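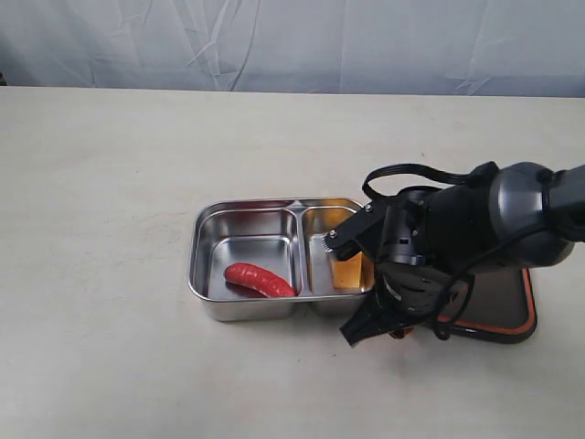
Riltedau lunch club is looking for people to help us find out what schoolkids will really eat at midday. Paid, part time, term time only. You pack, we deliver, you go back and see what's left. Every child gets the same sort of box, stainless steel with rounded corners, so no brand envy and nothing to crack when it gets dropped. 47 children signed up so far, more coming in May.

What you'd be doing
Packing from 6.40 am in the Hedari kitchen. Labels, allergy sheets, crates on the van by 8. Then back after lunch to weigh leftovers and write it all down. Bit messy. Aprons provided, shoes are your own.

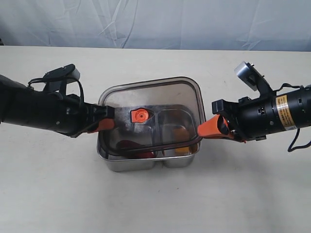

Divided container with its tinted lid on top. Gasket runs round the inner edge.

Who we want
Early risers. Neat handwriting. OK with nuts-free rules and no arguing about them. Food hygeine certificate handy but we'll put you through it if you haven't got one.

Things to have ready when you apply:

- Two referees, not family
- Proof of address
- Which mornings you can do (Thursday is the big one, we need extra hands)
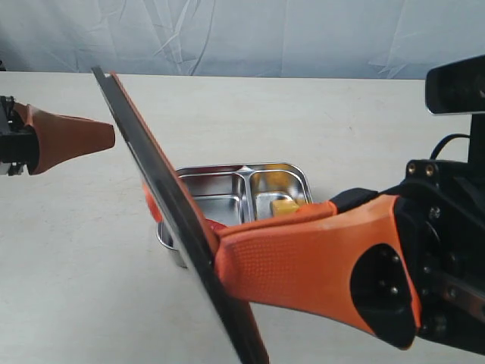

- Any allergies of your own

Hours and pay 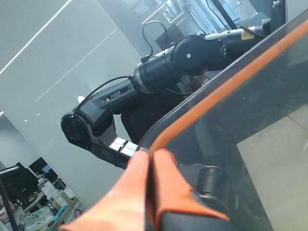 14 hours a week, split over 5 mornings, with the weighing shift on top if you want it. £40 extra each week for whoever takes the van to Villalobos Road. Trial morning is paid. 

To apply, drop a note in at the Vorar Street office or ring before 4 pm. No CV needed, half a page about you is fine. Intervews are short and there is tea.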